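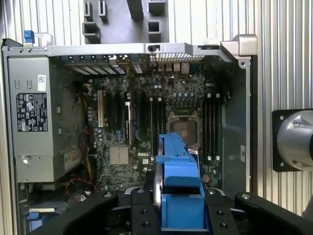

Flora Leckie has been teaching people to read Latin for most of her working life, and for the past three years she has been doing it two evenings a month in a room with a bolted table. She is not sure it does what the brochures say it does.

"I get asked to give the talk," she said, when I met her in her office on a wet afternoon in June. "The talk where a man opens Seneca and puts down his old life. I've never seen that. I've seen a man open Seneca and ask me why the print was so small."

Leckie coordinates the humanities half of the Skeltemus Program, which offers college courses for credit at a state prison an hour's drive from campus. It enrolls 34 students at a time. The prison holds 1,829 men. She brought up both numbers before I had my notebook open, and she came back to them several times, usually when I had said something hopeful.

I had come with a press release. It announced that Skeltemus would add a second track next year, in logic and introductory statistics, and it used the word "transformative" four times. Leckie read it while I sat there. She had not been shown it before it went out.

"Well, the statistics part is true," she said. "We have an instructor. We don't have calculators yet. The kind we asked for has a memory function and the facility won't allow a memory function, so now we're waiting on the other kind."

The instructor is Imre Mészáros, a mathematician who came down the hall to join us halfway through and stayed, leaning on a filing cabinet. He is more cheerful than Leckie but not a great deal more convinced. He taught a trial section last spring with pencils and photocopied tables.

"They were good," he said. "I want to say that plainly, because the doubts I have aren't about them. I gave them the homework I give my freshmen and it came back finished. My freshmen's does not always come back finished."

So what are the doubts about?

Mészáros looked at Leckie, who waved him on.

"About what we're claiming," he said. "If you pick 34 people out of a very large group, and you pick them with an essay and an interview, and you turn away anyone with a disciplinary ticket in the past year, you have picked the people who were going to do well. Then they do well. Then somebody writes a press release."

The release does make that argument. It says graduates of the program are far less likely to return to prison than other men released from the same facility, and it gives no source. I asked the university's communications office where the comparison came from. A spokesman, Struan Aitken, wrote back that it reflected "internal tracking and the broader literature." I asked to see the internal tracking. He said it was being updated.

Leckie laughed when I told her this. The internal tracking, she said, is a spreadsheet she keeps herself, and it has holes in it. Men are transferred. Men are released to other states and do not write. She has good information on the ones who liked her.

"Which is a biased sample of a biased sample," Mészáros said.

I asked whether there was any study she did trust. She said there were careful people working on the question and that she read them, and that most of them ended up more cautious than the people who quoted them. Then she said she was tired of the question.

"It's a strange thing to demand of a Latin class. Upstairs they're teaching Latin to nineteen-year-olds from very nice suburbs and I have never once been asked to show that it keeps them from robbing anybody."

It was a good line and I suspect she had used it before. I put it to her that the comparison was a little too easy. The suburban nineteen-year-olds, or their parents, pay. The prison courses are paid for partly out of a grant from the Bortolotti Fund and partly out of the university's general budget, and people who hand over money are allowed to ask what it bought.

"They are," she said. "I'd just like them to ask what we're selling. We're selling a college course. Did they learn the material? Yes, mostly. Was it taught at the same level? I think so, you'd have to come and see. Ask me those."

I did go and see, once, after four weeks of paperwork. Visitors may bring in a pen and a pad with no spiral. The class that evening was on a letter of Pliny's, and for the first twenty-five minutes there was no class, because a count had not cleared and the students were held in their units. When they came in they sat down quickly and got their pages out. The discussion was about whether Pliny was showing off. Most of them thought he was. One man in the second row thought he was frightened and covering it, and he had marked the verbs that made him think so, and he would not be talked out of it by anyone, including the instructor.

It was a better discussion than several I remember sitting through as an undergraduate. It was also over in fifty minutes, when the schedule calls for an hour and forty-five. I asked Leckie how often that happens.

"Often enough that I plan for it. I write a long lesson and a short lesson and I find out at the door."

This matters more than it may sound. The credits are supposed to be the same credits, and that is the whole case for the program as the university makes it. A three-credit course carries a set number of contact hours. When I added up the sessions from last fall, using the log that Leckie gave me without any hesitation, one of the courses came out well short. She knew that. The gap had been made up with written work, she said, which the registrar had approved.

The registrar's office confirmed it. Agnes Kerr, the associate registrar who handles off-campus credit, said that missed sessions for weather or illness are treated the same way on the main campus. She was brisk about it. I asked if a main campus course had ever lost that many sessions. She said she would have to check, and a week later she said she had checked and that she was not able to pull the figure.

I don't think anyone here is cheating. The written work exists, and Leckie showed me some of it with the names covered, and there was plenty. But a student on campus who misses class can walk over to the library, or to the instructor's office, and the men in the program can't. They have a shelf. Leckie is proud of the shelf, which she built up from nothing, and when I asked how many books were on it she said she would rather not say in print.

There was supposed to be something better than a shelf by now. Two years ago the program signed up for tablets from a company called Ralter, loaded with a reading platform called Firkik, which was going to give every student access to 1,000 titles. The tablets arrived. According to Leckie, a good part of the thousand turned out to be test preparation and motivational books, and the search box could not handle a title with a colon in it. The tablets also lock at nine at night. Ralter did not answer two emails and a phone message.

"I was against it and I signed the form," she said. "Put that in. I thought if I said no there'd be nothing. Now when I ask for books, I'm told they have the tablets."

The person who would have to say yes to more books is Rhona Mowat, the dean who oversees Skeltemus along with the summer session and the evening school. Mowat gave me half an hour and was more candid than I had been told to expect. She called the tablets "a disappointment." She said the new track would go ahead whether or not the calculators came. On the claim about men returning to prison, she said she had not written the release and would have worded it differently.

Would she have left it out?

"I'd have worded it differently," she said again.

She did defend the size of the thing. Opening more seats would mean more escorts, another room and a second officer on the hall in the evenings, and none of that is the university's to give. The prison's education supervisor, she said, had been generous. I have no reason to doubt it. Still, the waiting list has been longer than the class every year the program has run, and the second track adds courses without adding seats. The same 34 students will take them. That is not clear from the release, which speaks of "expanded access," and I had to ask twice before it was clear to me.

Leckie had told me so right away. She is in favor of the second track anyway. Several of her students want a degree, a degree needs a quantitative requirement, and until now they have had no way to meet it.

"That's a real reason," she said. "It's a boring one. It would have made a perfectly good press release, one paragraph, we are adding the math they need to finish."

Mészáros said he would have read that one.

Before I left I asked her whether she would keep going. She had sounded, for most of the afternoon, like a person building a case for stopping. She seemed surprised to be asked. She has the fall syllabus half written, she said, and has moved Pliny to the first month – the man in the second row has asked for more of the letters, and she has to get the photocopies approved by August.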